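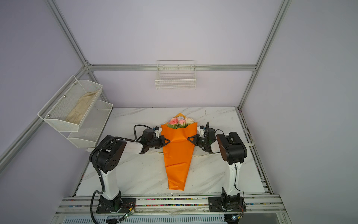

Faux flowers in glossy orange paper.

SPRING SALE: WHERE WE ARE

Quick one this month, I'm typing this between deliveries. Sale is still on for the end of May, still at the Ernivano hall, doors 9:30 for the public and 7:00 for anyone with a table. Side entrance only before 9. The front one sets off the bell in the upstairs apartment and we got a note last year.

Tables: 39 booked. Hall takes more but the fire people want the aisle wider than we had it, so that's probably the lot. If you're on the waiting list you'll hear from me or Griet Verschueren by the middle of the month. If you've booked and now can't come, please say so. Last year we had two bare tables right by the door and it looked awful.

Last year's total, for those who keep asking: $2274 after hall rent. Went on the greenhouse glass and the new hose reel. The rest is in the account for fall bulbs.

Fresh vs. faux. Long talk at the last meeting, some of it loud. Where we ended up: silk and other artificial flowers are welcome, same table fee, but they have to be labeled. A small card is fine. Several people bought "peonies" last year, took them home and put them in water, and one lady was very upset. So a card on the table that says ARTIFICIAL in letters a person can read without their glasses. Mixed bunches (real greens, silk heads) count as artificial for this.

Dried stuff is its own thing, label it dried.

Wrapping. The Budier order is in, 200 sheets, should land at my place the week before. Kraft, white and a bit of pale green. It's the matte kind and it creases if you so much as look at it so please roll, don't fold. If you want anything shiny or bright, bring your own. Cone wraps use up more paper than you'd think, cut the sheet on the diagonal and you get two small ones out of it. Griet will show anybody who wants to learn, back table, 8:00 on sale morning. Bring scissors with your name on them. I have a whole drawer of scissors from past sales and none are mine.

Tape: clear only. The brown stuff took the finish off the hall tables and we paid for that.

Prices. Up to you as always. Most bunches went for between $6 and $15 last time and the ones over $25 mostly went home again. Round numbers please, the cash box never has enough quarters. Card reader will be at the main desk if the wifi behaves.

Food. Aydoğan is doing the pastries again, yay. 36 boxes this time, we ran out by 10:45 last year and people were cross. Coffee is us. Need two people on the urn from 9 till noon and one more to wash up, so far I have me.

Parking. Not on Folaten Street!! They do ticket. Unload at the side door and then go around to the lot behind the library, it's free till 2.

Buckets. If you borrowed one of the green buckets in the fall, it has a stripe of white paint on the handle, bring it back. No questions.

Still needed:
a folding table, the long type
string, any
someone tall for the banner
extension cord that isnt the orange one with the tape on it

Seedling swap is the same day, outside if dry, hallway if not. Tomatoes always pile up so maybe bring somthing else. Write the variety on the pot.

Set-up is the evening before, from 6:00. Pizza for whoever shows up. Text Griet if you have a van.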